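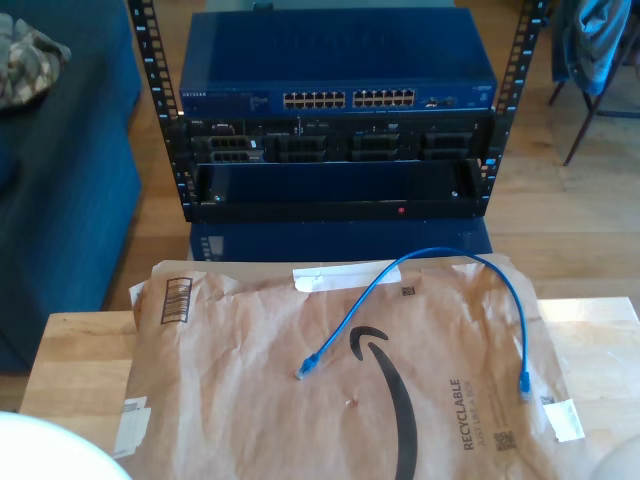

Baie ouverte à la maison : bruit et poussière ?

wetstead
Rack ouvert dans le bureau, switch Netgear 24 ports en haut, serveur 4 baies juste dessous. Je laisse un U vide entre les deux ?

kong_3783
Pas la peine. Chez moi c'est collé depuis 3 ans, aucun souci.

lillness
Pas d'accord. Le mien chauffait, j'ai espacé en octobre et les ventilos tournent moins vite.

kong_3783
Ça dépend surtout du switch. La poussière me gênerait plus, sans portes.

wetstead
Un coup d'aspirateur par mois, ça suffit ?

lillness
Oui, filtres compris. Et prends des cordons courts, sinon ça pend devant les baies.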